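Erst die Zeitstempel, dann das Modell

17/09/2018

Wer bei uns in der Wahrnehmungsgruppe ein Problem meldet, bekommt meistens ein größeres Netz vorgeschlagen. Ich halte das in den meisten Fällen für falsch. Die Fehler, die mich in diesem Jahr am längsten beschäftigt haben, saßen alle in den Werkzeugen davor: in der Aufzeichnung, im Abgleich der Uhren, im Export.

Ein Beispiel aus Brona, unserem Datensatz mit Greifbewegungen in Wohnräumen. Er umfasst 3.000 Sequenzen. Nach dem Export waren es 2.962, und niemandem fiel das auf, weil das Exportskript von Oken bei einem fehlenden Kalibriereintrag einfach zur nächsten Datei sprang. Keine Warnung, kein Eintrag im Protokoll. Guoqing Mao hat die Lücke gefunden, als er eigentlich etwas ganz anderes suchte. Die fehlenden Sequenzen stammten fast alle aus Schlafzimmern, also aus den Räumen mit viel weichem Stoff, bei denen unser Planer ohnehin schlecht abschneidet.

Der zweite Fall war der Versatz zwischen Bild und Greiferöffnung. Zwei Bilder klingen nach wenig. Bei einer Tasse stört das kaum, bei einer Decke lernt die Regelung, zu früh zu schließen, und greift eine Falte, die noch gar nicht da ist. Wir haben Wochen an der Segmentierung von Textilien gearbeitet, bevor Jinlong Hao die Uhren verglichen hat. Die Korrektur bestand aus einer Zeile.

Mir wird entgegengehalten, dass sich solche Fehler mit genug Daten herausmitteln. Rauschen mittelt sich heraus, ein fester Versatz nicht. Er steckt in jeder Sequenz in derselben Richtung, und 1.000 weitere Aufnahmen machen ihn nur überzeugender.

Ich schlage deshalb vor, dass Tustura bis Dezember keine neue Modellarchitektur bekommt. Die Zeit soll in einen Prüflauf gehen, der bei jedem Import die Anzahl, die Zeitstempel und die Kalibrierung kontrolliert und bei Abweichungen abbricht. Abbrechen ist hier wichtig, denn Warnungen liest bei uns keiner. Prosser, unser Betrachter, sollte außerdem Bild und Greifersignal auf derselben Zeitachse zeigen. Im Moment öffnet man dafür zwei Fenster und schätzt. 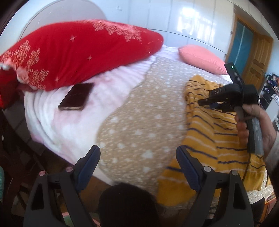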